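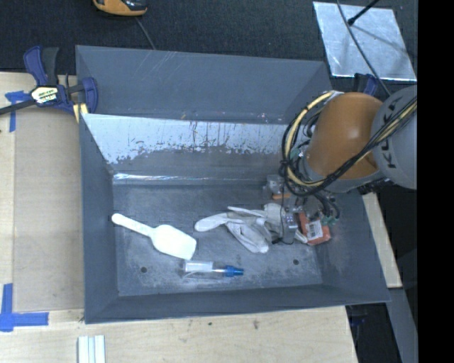

Trinity Dvorak put it to me that a packing list is really a list of worries, and that if I wanted to know why people overpack I should stop weighing their bags and start asking what they were scared of running out of. I ended up pinching that idea for most of this section (thanks, Trinity!).

Figure 3. Top view of a dark grey bin on a pale wooden tabletop.

4.2 What travellers carried and never used

We had 286 diaries to work with, all from carry-on-only travellers, and I read every single one of them on the train home over the course of April. Of those, 118 named at least one item that came home untouched, and I have to say my favourites were the travel clotheslines. People love buying them! Then they get to the hostel and hang their socks off the bunk like everyone else.

Second shoes were the other big one. The Prindania trekkers (mostly wet tropics, lots of ferries) nearly all packed a spare pair, and the diaries suggest they'd have been happier with thongs and a second pair of socks. The Lindgren group did the reverse – one pair of runners each, and a fair bit of grumbling about it whenever it rained.

I coded each untouched item as either comfort or insurance, and this got messy fast. Is a sleeping bag liner comfort? I said yes, my second coder said no, and we went back and forth until we let it count as both. Readers who prefer the strict coding will find it in Table 2, where the insurance share drops a little and the Momier diaries look much more like the rest.

Toiletries I've left for 4.3, as the liquids limit muddies everything and the Vavura diaries recorded them by bottle, with no weights at all.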